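The Little Bin That Took Over My Table

By the Home Desk at Tistcombe
3rd May

I have a big kitchen trash can. It has a pedal, it lives by the back door, and for years I thought that was the whole story. Then I went to stay with my sister in July, and she had one of those tiny bins sitting right out on her table, and by the second morning I was dropping tea bags into it like I'd done it all my life. I came home and started shopping (my poor browser history!).

You would not believe how many of these things there are. I looked at 81 of them online before I made myself stop. Chrome ones, bamboo ones, one from Weltard shaped like a pear. I wanted something plain, with a lid on a hinge, because I lose any lid that isn't attached to something.

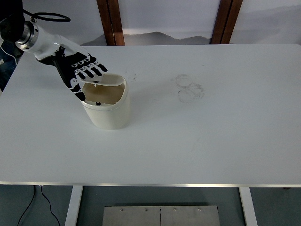

Cream was my other rule. I went back and forth on white for a week, but white next to a white table always looks to me like it's trying too hard, and cream has a bit of warmth to it. My grandmother's bread box was that color. So was her phone, come to think of it, and most of her bathroom.

The lid is where you find out whether you've bought a good one. I tried three in a housewares store called Orellana, standing in the aisle flipping them open and shut until a clerk came over to see if I needed help. One snapped down so hard I jumped. One wouldn't stay up at all, so you'd need a spare hand every time you peeled a carrot.
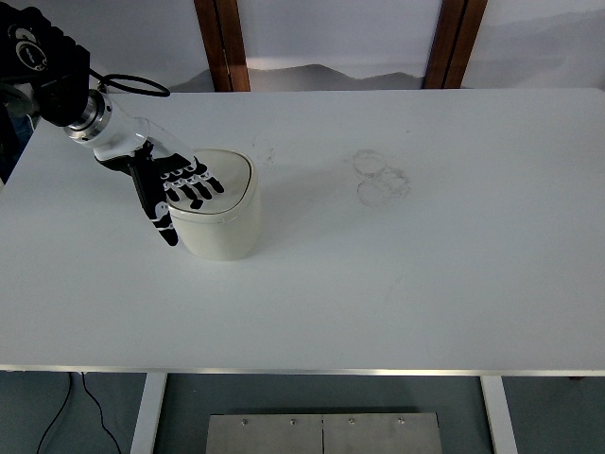

I also have opinions about shape. Straight-sided bins are easier to line, sure, but I like soft corners on anything I have to wipe, and a rounded lid keeps people from parking their coffee on it. They will park it on the table instead, and you'll get rings. I've scrubbed at mine with baking soda, dish soap and a paste a neighbor swears by, and I've pretty much made peace with them.

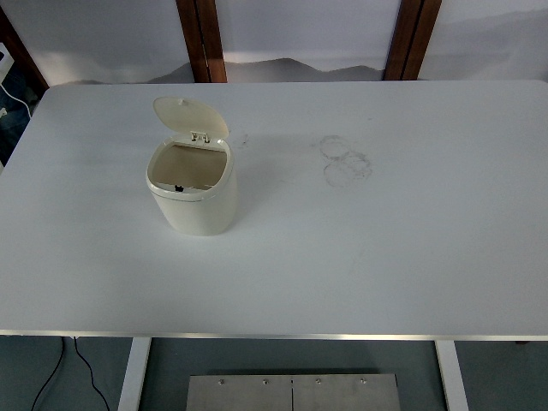

6 min read

Now, liners. I used them for a month and quit. The bags sold for this size never fit, and they slide down the minute you drop in anything heavier than an orange peel. I rinse the bin out at night, leave it open on the table and close it up at breakfast. Coffee grounds are the one exception, and those go in a twist of newspaper first.

If you're sharing a small kitchen, put it where you do your chopping and leave it there. Mine wandered for weeks between the sink and the toaster, and everyone kept asking me where it was. It stays on the left side of the table now, lid hinge toward the wall.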